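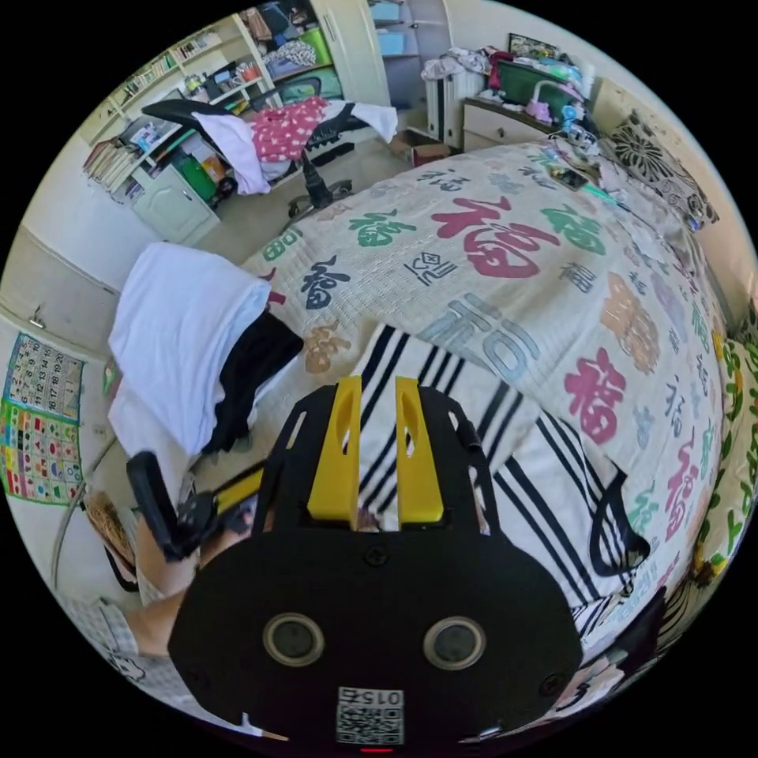

How often should a bedspread be washed? Every month or two is enough for most homes, and every couple of weeks if people sit on the bed in their day clothes.

Boris Stan gets that question more than any other. He ran the laundry at the Hilline, a guesthouse with 68 beds, and now teaches evening classes in home care at the Neranov center. His students mostly want to talk about stains. He would rather talk about what gets left on top of the bed.

"People treat the spread as a shelf," he says. "Towels, shirts, whatever they had on. Then they wonder why it looks tired."

Towels are the worst of it. A towel that feels dry after a shower can still hold a good deal of water in the fold, and a printed cotton spread under it may mark. White grounds show this first. A spread covered in 福, the character for good fortune, has plenty of color to hide small spots, but the white between the characters hides nothing. Stan hangs his towels on a rail and keeps the bed for clean, dry things.

Dark clothes come next. A new black garment can shed dye onto pale fabric if either one is damp. Stripes in black and white carry the same risk, and he washes them alone the first 2 times, in cold water.

For the spread itself, his method is short. Shake it outside. Turn it print side in. Wash it cold on a gentle cycle with half the usual soap, and give it the drum to itself - a double spread needs room to move. Reds are the colors to watch, so he tests a corner with a wet white cloth before the first wash. If red comes off on the cloth, the spread goes to a cleaner.

Drying is slower. He lays it over two lines, out of direct sun, and turns it once. Ironing is optional, on the back only.

The class handout lists a mesh bag from Rivon for small items, though Stan says an old pillowcase tied at the neck does the same job. He has used one since July.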